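Capítulo 4
La agenda de ocio y la programación semanal de una ciudad

Contenidos del capítulo
4.1 Qué vende quien programa un fin de semana
4.2 El calendario urbano y sus huecos
4.3 El traslado de un formato de un local a otro
4.4 La redacción de la agenda
4.5 Precio, reserva y ausencias
4.6 Caso práctico: los domingos del Texier

Al terminar el capítulo, el alumno debería ser capaz de leer una agenda de ocio como la lee un programador, de situar una propuesta nueva en un calendario ya ocupado, de redactar una reseña breve que sirva de algo a quien la lee y de calcular sin demasiadas ilusiones cuántas personas vendrán un domingo a mediodía.

Para empezar

Quien haya pasado unos años organizando conciertos, comidas con música o mercadillos nocturnos conoce bien la escena del jueves por la tarde. Alguien, en una oficina o en el sofá de su casa, con el teléfono en la mano y el café ya frío, se pregunta qué va a hacer el sábado. No busca nada en concreto. Tampoco tiene muchas ganas de leer. Pasa el dedo por una lista de propuestas, se detiene tres segundos en una, vuelve atrás, la manda a un grupo de amigos con un signo de interrogación y espera. De esos tres segundos vive, en buena parte, el oficio del que trata este capítulo, y por eso le vamos a dedicar bastantes páginas (más de las que los autores habíamos previsto, todo hay que decirlo).

En los capítulos anteriores hemos hablado del local, de sus permisos, de su aforo y de las personas que trabajan en él. Dimos por supuesto que había algo que programar. Ahora toca ocuparse de ese algo y, sobre todo, del momento en que se ofrece. Un mismo trío de jazz puede llenar una sala un viernes de septiembre y tocar para los camareros dos semanas después, sin que los músicos hayan hecho nada peor. Cambió el calendario, cambió lo que había enfrente, empezó el curso, llovió. El programador principiante suele tomarse estas cosas como una desgracia personal. El que lleva tiempo las apunta en un cuaderno.

Y ya que ha salido el cuaderno: recomendamos llevar uno. Puede ser una hoja de cálculo, claro, y si el lector se maneja mejor con ella no vamos a discutir. Pero conviene que recoja, para cada noche, lo que se ofrecía, a qué precio, qué tiempo hacía, qué otras citas había en la ciudad y cuánta gente entró. Anatole Rolland, que programó durante muchos años la sala grande del Lonberg y que tuvo la paciencia de leer el borrador de estas páginas, guarda los suyos en una caja de zapatos y todavía los consulta cuando alguien le pide consejo sobre un puente festivo.

4.1 Qué vende quien programa un fin de semana

Empecemos por una pregunta que parece tonta. Cuando un restaurante anuncia un brunch con música en directo, ¿qué está vendiendo? La comida, dirá el cocinero. La banda, dirá la banda. El gerente dirá que las mesas de una franja horaria que antes estaban vacías, y tendrá bastante razón desde su punto de vista. El cliente, por su parte, compra una cosa algo distinta, que es un plan. Un plan tiene una hora de comienzo, una hora aproximada de final, un precio que se puede decir en voz alta delante de los amigos y una frase que lo resume. «El domingo vamos a lo del brunch con boleros» es un plan. «El domingo vamos a un restaurante donde luego igual toca alguien» es una duda, y las dudas se aplazan con mucha facilidad.

De aquí sale la primera definición del capítulo, que volverá a aparecer en los ejercicios.

Plan: propuesta de ocio que una persona puede contar a otra en una sola frase, con lugar, hora y coste conocidos de antemano.

La definición es modesta, pero ayuda a revisar muchas propuestas antes de gastarse el dinero en cartelería. Si al equipo le cuesta contar la suya en una frase, al público le costará más. Séverine Charpentier, responsable durante varias temporadas de los ciclos de Veltudgate, pedía a cada colaborador que le explicara su idea por teléfono mientras ella iba por la calle, con el ruido de los coches. Lo que no se entendía con tráfico se quedaba fuera del programa. Es un método algo brusco y hubo quien se enfadó, pero los programas de aquellos años se leen todavía con mucha claridad.

Conviene distinguir, además, entre el plan de participación y el plan de asistencia. En el primero el cliente hace algo: una clase de yoga en la azotea, un taller de cerámica, una carrera popular con desayuno. En el segundo escucha, mira, come o baila si le apetece. La diferencia importa mucho para el horario. A las nueve de la mañana de un sábado hay gente dispuesta a sudar y muy poca dispuesta a escuchar a un cantautor, y esto, que dicho así parece evidente, se olvida cada primavera en alguna ciudad.

4.2 El calendario urbano y sus huecos

Toda ciudad tiene un calendario escrito y otro que no lo está. El escrito es fácil de conseguir: fiestas oficiales, vacaciones escolares, ferias, partidos en casa, temporada de ópera si la hay. El otro se aprende viviendo allí. Incluye la semana en que se cobra, el primer fin de semana de buen tiempo, la tarde en que todo el mundo vuelve de la playa y no quiere saber nada de nadie, los domingos de mudanza de estudiantes. Un programador recién llegado haría bien en invitar a comer a alguien que lleve mucho tiempo en la ciudad, y en escuchar más de lo que habla.
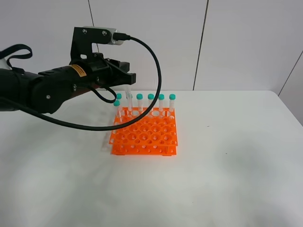

Con los dos calendarios delante se buscan los huecos. Llamamos hueco a una franja en la que hay público disponible y poca oferta que le convenga. Atención a las dos condiciones, que han de darse juntas. El lunes por la noche suele haber poca oferta, es verdad, pero también hay poco público, y abrir ahí exige una razón muy buena o un alquiler muy bajo. El domingo entre las doce y las cuatro, en cambio, fue durante mucho tiempo un hueco excelente en ciudades con población joven y pocas comidas familiares, y de él nació buena parte de los formatos de brunch musical que hoy nos parecen de toda la vida.

Los huecos se llenan. El primero que llega disfruta de una o dos temporadas tranquilas y después encuentra tres competidores en la misma calle. No hay que lamentarlo demasiado; a veces la competencia cercana trae más público a la zona y todos salen ganando, cosa que veremos con números en el capítulo 7.

4.3 El traslado de un formato de un local a otro

Supongamos ahora que la cosa ha ido bien. Las mesas se llenan, hay lista de espera y la dirección propone repetir el formato en otro local de la casa, al otro lado de la ciudad. Es una buena noticia y hay que celebrarla (con moderación, que el domingo se trabaja). Pero trasladar un formato es más delicado de lo que parece, y en este apartado intentaremos explicar por qué.

Un formato se compone de elementos que viajan bien y de elementos que viajan mal. Viajan bien el nombre, el precio, el menú, el horario y la duración de los pases. Viaja regular el presentador, que se cansa y tiene familia. Viajan muy mal la acústica, el trato del personal de sala y ese grupo de clientes habituales que ocupa siempre las mesas de delante y aplaude antes que los demás. Cuando el segundo local abre, el equipo suele llevarse todo lo primero y echa de menos todo lo último.

Nadège Renaud, que se encargó de una de estas ampliaciones para Vidamico, aconseja tratar el segundo local como un estreno y dedicarle la misma atención que se dedicó al original, con ensayo, con prueba de sonido a sala llena y con una persona de la casa madre presente durante el primer mes. También aconseja no programar los dos locales a la misma hora el mismo día hasta saber si comparten público. Es prudente hacerle caso.

4.4 La redacción de la agenda

Llegamos a un asunto en el que los autores de este manual somos un poco maniáticos, y pedimos disculpas por adelantado. Una reseña de agenda debe decir qué, dónde, cuándo, cuánto cuesta y cómo se reserva. Después, si queda espacio, puede decir por qué apetece. El orden se invierte con frecuencia y el lector acaba sabiendo que la velada será inolvidable, pero no en qué barrio.

Compárense estas dos versiones de un mismo anuncio.

Versión primera: «Déjate llevar por una experiencia única de sabores y ritmos en un entorno mágico. Te esperamos este fin de semana. ¡No te lo puedes perder!»

Versión segunda: «Brunch con trío de swing en la terraza del Texier. Domingo, de 12.30 a 16.00. Menú cerrado, 54 euros, bebida sin alcohol incluida. Reserva por teléfono hasta la víspera.»

La segunda es menos entusiasta, desde luego, y aun así casi todo el mundo sabría decir si le interesa. Nada impide añadirle una línea con más calor, una mención al plato estrella o al repertorio. Kristof Bakker, redactor de agendas con mucho oficio, se permitía un solo adjetivo por reseña y lo escogía al final.

4.5 Precio, reserva y ausencias

Queda la parte menos vistosa. Entre las personas que reservan y las que se sientan hay siempre una diferencia, y esa diferencia crece cuando la reserva es gratuita, cuando llueve y cuando el anuncio se publicó con demasiada antelación. Una señal pequeña, descontable del total, la reduce bastante. Tiene un coste: algunos clientes la viven como una desconfianza y se van a otra parte. Cada casa debe decidir qué prefiere, y anotarlo en el cuaderno.

4.6 Caso práctico: los domingos del Texier

El Texier es un restaurante con terraza cubierta que estrenó su brunch musical en septiembre. Tiene 172 plazas. Regula Hubmann, su directora, programó pases quincenales con menú cerrado y sin señal. En el primer domingo se ocuparon 61 plazas, con un trío de swing y buen tiempo. La dirección se planteó entonces pasar a una frecuencia semanal, convencida de que la regularidad ayudaría al boca a boca, mientras el jefe de sala pedía esperar a conocer mejor al público.

Cuestiones para el trabajo en grupo

Calculad el porcentaje de ocupación del primer domingo y discutid si os parece un mal comienzo para un formato nuevo.

Redactad el anuncio del segundo pase siguiendo el orden propuesto en 4.4.

Preparad una lista de los datos que faltan en el caso y que pediríais a la directora antes de aconsejarle la frecuencia semanal. En el apartado siguiente desarrollaremos con más calma el concepto de plan, y conviene llegar a él con esta lista ya hecha.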